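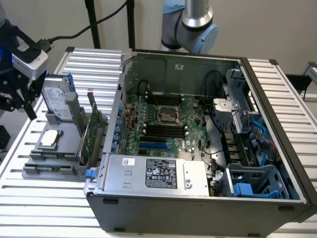
Flelumis open day, Zastadbridge – review of the PC teardown cell

Flelumis opened its Zastadbridge shop to visitors for an afternoon in April, and I went mainly to look at the teardown cell. We refurbish office desktops at our place in Dakville, and pulling parts by hand is most of the labor. The cell costs far more than we could pay right now, but I wanted to know if it's worth saving for.

The setup is 2 robot arms at a bench made of white aluminum extrusion. A desktop tower goes on its side with the panel off, and the parts go into a gray printed tray next to it. The day's machine was a tower with a Dell power supply.

The tray is the best part of the package. It has a slot for a card, a place for a 3.5-inch drive to stand upright and a flat pocket for a 2.5-inch drive. Parts end up facing the same way every time, so whoever does the testing doesn't have to sort through a bin. Flelumis sells the tray alone, and I would buy that today. The print files are not included, which is a shame, as we have a printer sitting idle.

The arms are slow. I can clear a tower faster myself, and so can anyone who has done it for a month. The staff didn't argue with that. Their case is that the cell keeps going after people go home, and they quoted 1,000 towers between services. I had no way to check that figure.

Memory and cards went well while I was there. Cables are the weak spot. SATA plugs with a tight latch took more than one try, and on one run a staff member stepped in and pulled the plug by hand. If your stock is all one model this may not matter much. Ours is mixed, and every new case layout has to be taught before the cell can run it. They told me to allow a full day for each.

The software comes from a small outfit called Căpraru. The screens are clear and the part log exports to a plain spreadsheet, which I liked. The manual is thin on error codes.

Training is included for the first two operators. Spare gripper fingers are extra, and the yearly support plan is $2,185.

Good: the tray, the log, staff who gave straight answers.
Bad: speed, cables, setup time for each model.

For a shop that gets pallets of 100 matching towers, I'd say book a demo and bring your own machines. For a mixed shop like ours, wait. I've asked for a price on two trays and will add it to this page when it comes.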